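Wer einmal angefangen hat, altes Eisen aufzuarbeiten, hört so schnell nicht wieder auf! Bei mir waren es zuerst die Beschläge am Gartentor, dann kamen Scharniere, Kleiderhaken und ein ganzer Kasten Schlossteile dazu. Aufgeschrieben habe ich, was sich in meiner Werkstatt bewährt hat.

## Rost runter, Eisen behalten

Lose Schuppen gehen mit einer Messingbürste erstaunlich gut ab. Bitte nicht gleich zur Flex greifen, die nimmt die alten Hammerspuren mit, und gerade die machen ein handgeschmiedetes Stück so schön. Kleine Teile lege ich über Nacht in Zitronensäure: 40 Gramm Pulver auf einen Liter warmes Wasser. Am nächsten Morgen abbürsten, gründlich spülen und sofort trocken föhnen (wirklich sofort, sonst sitzt der Flugrost schon wieder drauf).
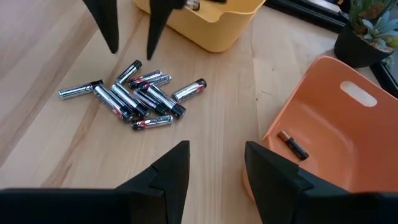
**Muss der Rost bis auf den letzten Punkt weg, bevor ich wachse?**
Feste, dunkle Stellen dürfen bleiben, solange beim Bürsten nichts mehr staubt. Nur lockerer, orangefarbener Rost muss ganz herunter, weil er unter dem Wachs weiterarbeitet.

## Wachsen mit Wärme

Mein liebster Schritt! Das Teil kommt für 20 Minuten bei 80 Grad in den Backofen, auf einem alten Blech. Danach mit Handschuhen herausnehmen und das Wachs mit einem Baumwolllappen dünn einreiben. Es zieht in jede Pore, und das Eisen wird tief dunkelgrau mit einem ganz weichen Glanz. Ich nehme dafür das Metallwachs von Dovard, Bienenwachs mit etwas Leinöl geht auch. Achtung bei Leinöl: getränkte Lappen können sich selbst entzünden, also flach ausgebreitet draußen trocknen lassen und nie zusammengeknüllt in den Eimer werfen.

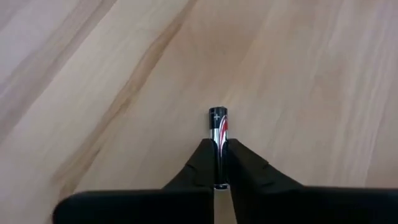 Nach dem Abkühlen poliere ich mit einer Schuhbürste nach, immer in eine Richtung. Wer es dunkler mag, wiederholt das Ganze am nächsten Tag. Drei dünne Schichten sehen viel besser aus als eine dicke, die klebt nur und zieht Staub an.

## Schrauben, die nicht wollen

- Kriechöl auftragen und sieben Stunden warten, besser noch bis zum nächsten Tag.
- Den Schlitz mit einer Reißnadel sauber auskratzen. Farbreste sind der häufigste Grund fürs Abrutschen.
- Erst ein kleines Stück zudrehen, dann auf. Klingt verkehrt, klappt aber oft wunderbar.

Für die alten Schlitzschrauben am Tor habe ich mir die breiten Klingen von Nerkside besorgt, 9 Millimeter, und seitdem keinen Kopf mehr vermurkst.

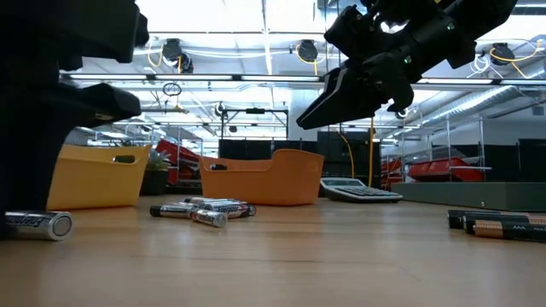
Beim Einschrauben kommt ein Hauch Wachs ans Gewinde, dann lässt sich alles auch in ein paar Jahren noch lösen. In Eichenholz bitte keine blanken Eisenschrauben setzen, die Gerbsäure macht hässliche blauschwarze Ränder.

## Draußen vor dem Winter

Gewachste Teile im Freien bekommen bei mir jeden November eine frische Schicht, kalt aufgetragen an einem trockenen Tag. Türklinken brauchen es öfter, da greift man das Wachs einfach herunter. Und die Unterkanten nicht vergessen, dort hängt das Wasser am längsten!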